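Two arms, one table, too many screws

26/10/2025

So the second arm is finally bolted down! I've been promising Natália this since March, and she'd stopped asking, so you can guess how that was going. 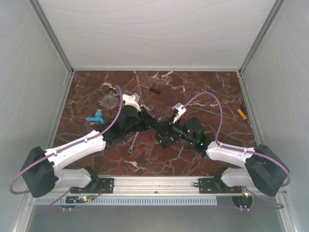 The holdup was the wiring. My first lot of cable was too stiff and kept pulling the wrist off its zero, so I ordered the floppy purple stuff from Raltport and redid both sides in one very long evening. I left plenty of slack over the wrists this time – it looks a bit silly, but I'd rather have a big loop than a snapped connector (ask me how I know).

Rok thinks I should've spent the money on better motors. Maybe! I'm at more than 340 dollars on this thing already and I'd like to keep eating.

Next up is getting the two sides to agree on where the middle of the table is. Right now the left one is off by 5 mm and I can't work out if it's my math or the way I mounted it. I'm going to loosen the plate, square it up again and rerun the calibration before I touch any code.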